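Pre-Shift Checklist with Comments: Whiteboard Digit Station, Erka cell
Task set: write one digit, 0 through 9, black marker
Inspector: Noreen Rizvi
Second reader: Irfan Osman
Shift starts: 8 a.m., November rota

1. Emergency stop pressed, released, logged. PASS
Comment: Works. Please stop labeling it "the big one" in the log. It has a name.

2. Floor tape intact, walkway clear. PASS WITH REMARK
Comment: The tape has been moved outward again to make space for a chair. The chair has been moved inward. Return both.

3. Arm speed limit set for demonstration mode. PASS
Comment: Malathi asked if we could raise it so she could finish before lunch. We could not.

4. Marker holder tight, spare markers capped. FAIL, corrected on the spot
Comment: Two spares found uncapped in the drawer. They have gone to wherever dry markers go, which at Menon is back in the drawer. I used the trash.

5. Contact force check, pen on board. PASS WITH REMARK
Comment: Inside limits, but pressure still fades on long downstrokes. Keep those episodes. The model will meet worse.

6. Board wiped before the first episode, one digit per episode. PASS
Comment: Irfan wanted it noted that "wiped" means the whole board and excludes sleeves.

7. Fixed camera locked, board in view, exposure set by hand. PASS WITH REMARK
Comment: Lock screw holds. The ceiling lights show up in the board as bright patches, and the tail of the seven finishes right beside one of them. Still readable. Leave the lights alone, as changing them halfway through a set makes two sets.

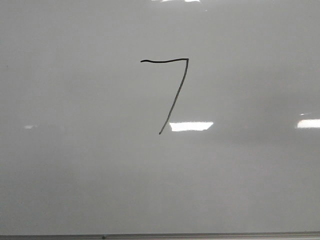 Should a badly written digit be thrown out?
Keep it if a person can read it, and tag it "rough." Throw it out only when the digit is unreadable, the pen left the holder, or someone hit the stop partway through.

8. Labels match the prompt given to the operator. FAIL
Comment: Of the 82 episodes from the last set, two were labeled "1" where the prompt said "7." Bernardo argues the arm meant a one. The arm has no opinion. Relabel from the prompt sheet and initial both.

9. Style of seven agreed before recording. PASS
Comment: No crossbar. This took 35 minutes to settle and I would like it never to come up again. Chia-jung has filed a dissent in the comments field of the wrong form.

10. Disk space checked before the shift. PASS
Comment: Checked before, for once.

11. Operator break taken after each block. NOT VERIFIED
Comment: Everyone says they took it. The time stamps say otherwise. Tired hands make lazy strokes, and lazy strokes get learned very faithfully.

Open items
Relabel two episodes: Bernardo
Move chair: whoever sits in it
Recheck item 5 with a fresh marker: Malathi

Cell released for recording. N.R.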